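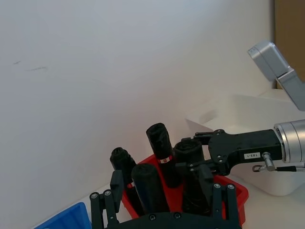 Women's Blood Pressure Outreach, Pemari Valley
Progress report to the Sowah Fund
27 Apr 2018
Prepared by Marjan Mahmoudi, program manager

Summary

The project is in its second year. It offers blood pressure checks, a short health talk and a referral path to women over 40 who do not have a regular doctor. Since the last report we have screened 1,094 women at the Stukonport clinic and at the outreach sites. Screening is ahead of plan. Follow-up after a high reading is behind plan, and most of this report deals with that.

Screening

The clinic in Stukonport runs screening on weekday evenings. Outreach sites are open on Saturdays on a rotating schedule. We now have 4 sites. The newest is the branch library in Eleck, which opened in February and has been busier than we expected for a town of its size. Many of the women who come there had not had a reading taken since their last pregnancy.

Each visit includes two readings taken five minutes apart, a one-page history form and a talk with a nurse. The nurse covers smoking, salt, activity, family history, and the warning signs of a heart attack that women are more likely to overlook - jaw or back pain, nausea, unusual tiredness. Fatemeh Hassanpour rewrote the history form over the winter. The old one asked about pregnancy only in general terms. The new one asks directly about preeclampsia and gestational diabetes, and it has brought up a number of cases that would have been missed.

We had planned to offer cholesterol checks at every site by now. They are available only in Stukonport. The fingerstick analyzer for the outreach sites was back-ordered, and when it did arrive the test strips had a short expiration date and had to be returned. The replacement strips are due next month.

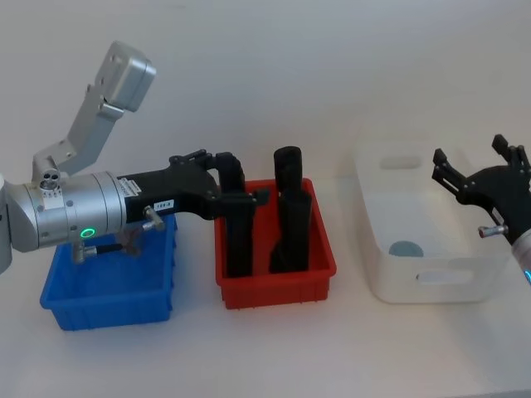 Blue, red and white bins on the table.

Follow-up and referral

A woman whose readings are high is given a written referral and a phone call within a week. The calls are being made on time. The problem is what comes after. Fewer than half of the women referred have had a visit with a primary care provider that we can confirm. The target was two thirds.

Consuelo Lozano reviewed the referral log and called back women who had no visit on record. The reasons they gave were mostly practical: the first open appointment was more than two months away, the office was not taking new patients, or they could not get time off during the day. A smaller group said they felt fine and did not see the need.

We have made two changes in response. Dr. Manouchehr Hosseinzadeh now holds one evening session a week at the clinic for referred patients only, so that a first visit and a prescription, if needed, do not have to wait on an outside office. Women who speak Spanish or Farsi are called by a staff member who speaks the same language. It is too early to report a result from either change. The evening session has been full each week since it began.

Home monitors

The grant paid for 200 home blood pressure monitors. All but 15 have been loaned out. Return rates are lower than we would like, and we now ask for a second contact number when a monitor goes out. Parisa Kazemi checks each returned monitor against the clinic's own device before it is loaned again. Several needed a larger cuff, and we have ordered more of those out of the supplies line.

Staffing

The part-time nurse position at Eleck was vacant for six weeks and was covered by clinic staff on overtime. It has been filled. The data entry position remains open, and the history forms from the winter months are still being entered. For that reason the breakdown by age group is not included here and will be sent separately.

Budget

Spending is slightly under budget overall. Personnel is under because of the two vacancies. Overtime and printing are over. We ask the Fund's approval to move the unspent personnel money into the evening session, which was not in the original budget and is at present paid for out of the clinic's general funds.

Plans for the next period

Start cholesterol checks at the outreach sites once the strips arrive.
Continue the evening session and report confirmed visits month by month.
Finish entering the winter history forms.
Meet with the two largest primary care offices in the county about holding appointment slots for referred women.

Questions on the budget request should go to Marjan Mahmoudi. Questions on clinical matters should go to Dr. Hosseinzadeh at the Stukonport clinic.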